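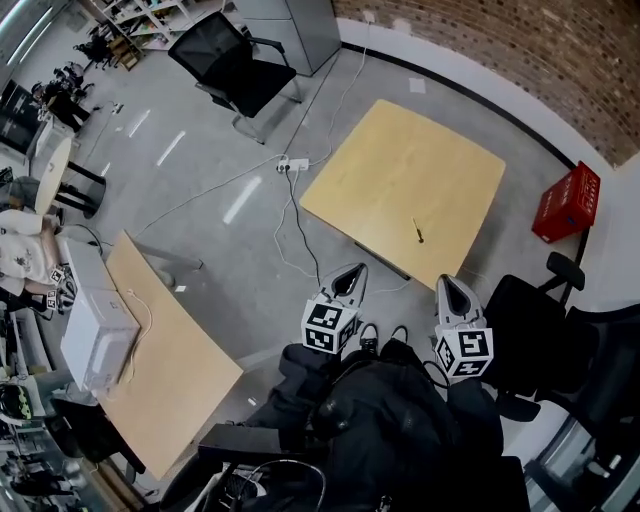
Room 232 gets a floor again

The tenants of Room 232 at the old Szalai building have been told they may keep their brick wall, their crate and their chairs, provided that a person carrying a cup of coffee can get from the door to the back of the room alive.

The ruling came in December from building manager Nabila El Sherbiny, who had walked the floor the month before and written a one-page report on it. The word "cables" appears in the report 5 times. The word "please" appears once, near the end, and seems to have cost her something.

Room 232 is shared by Hulto and Tamis, two small outfits that build and mend things and have, by their own account, different ideas about where a thing goes once you've finished with it. Hulto's idea is a shelf. Tamis leans toward the floor. A power strip down beside the little square table, with white and black cables wandering off toward the back wall, was singled out in the report as "a choice."

Kimie Hirose of Tamis defends the arrangement. The table gets moved all the time, she says, and the power has to go where the table goes. She also points out that the table stands at an angle because that is how you get at all four sides of it without anyone's knees being involved. Hulto would like it squared up with the wall. The two sides have agreed to talk about something else.

"I know exactly where everything is," Hirose said. "It's on the floor."

The fix is a modest one. Landlord Orkent has approved $739 for cable covers, hooks and two extra outlets along the brick side, which is less than the tenants asked for and more than they expected. Work starts at 6 in the morning, an hour chosen by the electrician and by no one else.

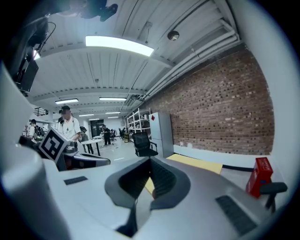 The lights stay as they are. Tamis had asked for something gentler over the work area and was told that the ceiling is a separate budget, a separate form and possibly a separate lifetime. The wall stays too. El Sherbiny gets a request to paint it nearly every year and keeps them all in a folder, which she is happy to show people.

That leaves the red crate. Both tenants use it, neither claims it, and the report asks that it be "assigned to a responsible party" before the covers go down. Hulto suggested that Tamis take it. Tamis thanked Hulto for the thought. At press time the crate was listed on the room plan under "shared furniture," between the metal cabinet and the chairs.

The chairs come with a rule of their own: they are to be pushed in at the end of the day. El Sherbiny says she will be checking. Hirose says she would like to know pushed in to what, as the table is a good deal lower on the list of things that stay put.

Tenants elsewhere in the building who want their own floors looked at can leave a note at the front desk. So far there have been no notes.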